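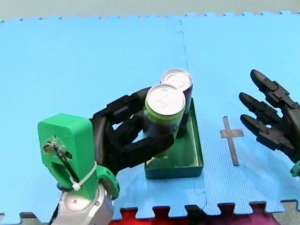
Ticket 367: Left hand loses grip force partway through shift
Cell: Sakden bench, two-arm can handling
Opened by: Chenxi Wei
Assigned to: Attila Vincze
Priority: Normal
Status: Closed
Opened: 3 January 2022

Reported problem

Left hand closes on the can normally at start of shift. After a few hours the upper finger stops short of its commanded position and the controller logs a position error on that finger. Can slips when the arm lifts out of the green tray. Right hand does not show the fault. Restarting the hand controller clears the error for a short time.

No changes to the program since November. Same cans, same tray position.

Entry 1, Vincze

Pulled the log from the hand controller. Error is code 87 (finger position not reached) every time, always the upper finger, always on the left. Middle and lower fingers follow their commands. Motor current on the upper finger is low when the error comes up, so it is not pushing against something and stalling. Looks more like a supply or signal problem than a mechanical one.

Moved the finger by hand with power off. No binding at any joint.

Entry 2, Vincze

Checked the cable across the green wrist bracket. It runs diagonally from the screw point down to the silver joint and is held by one white zip tie. With the wrist at zero there is slack above the tie. With the wrist rolled to the pick angle the slack is gone and the cable pulls at the connector. Wiggling the cable at that angle brings up code 87 on demand.

Plastic around the bracket screw is rough and darkened. Asked Salma whether this is heat or old rework.

Entry 3, Ramadan

Rework. I set the insert again with a soldering iron after the first one spun. It should still hold torque. If it turns under the driver, print a new bracket; the file is in the Griltard folder, wrist_left, revision 4. Do not use revision 3, the slot is in the wrong place for this cable.

Entry 4, Vincze

Screw holds. Bracket stays on.

Work done:
Power off, arm parked, hand supported from below.
Cut the old zip tie and unplugged the cable at the hand.
Inspected the connector. One crimp had backed out of the housing. Reseated it and pull tested.
Rerouted with a longer loop on the hand side of the bracket. Rolled the wrist through full travel both ways by hand before fixing the cable.
New zip tie, snug only. The cable can still be slid under it with two fingers.
Powered up, homed the hand, ran open and close with nothing in the grip. No errors.

Entry 5, Vincze

Ran 400 pick and place cycles, tray to tape cross and back. Code 87 did not come up. Upper finger reached position on every close. Grip current on the three fingers is back inside the limits on the Skenberg setup sheet.

One unrelated stop: tray had crept toward the mat seam and the hand touched the tray wall on approach. Put the tray back and retaught the pick point. Opened a separate ticket for fixing the tray to the mat.

Entry 6, Suqin Tian

Please check the right wrist for the same routing before closing. Both brackets went on in the same week.

Entry 7, Vincze

Right wrist checked. Slack is adequate at full roll, crimps are seated. Left as is. Added a cable check at full wrist roll to the monthly sheet for both arms.

Entry 8, Wei

Ran a full shift with no faults on either hand. OK to close.

Closed by: Suqin Tian
Parts used: one zip tie
Follow-up: tray fixing, assigned to Chenxi Xia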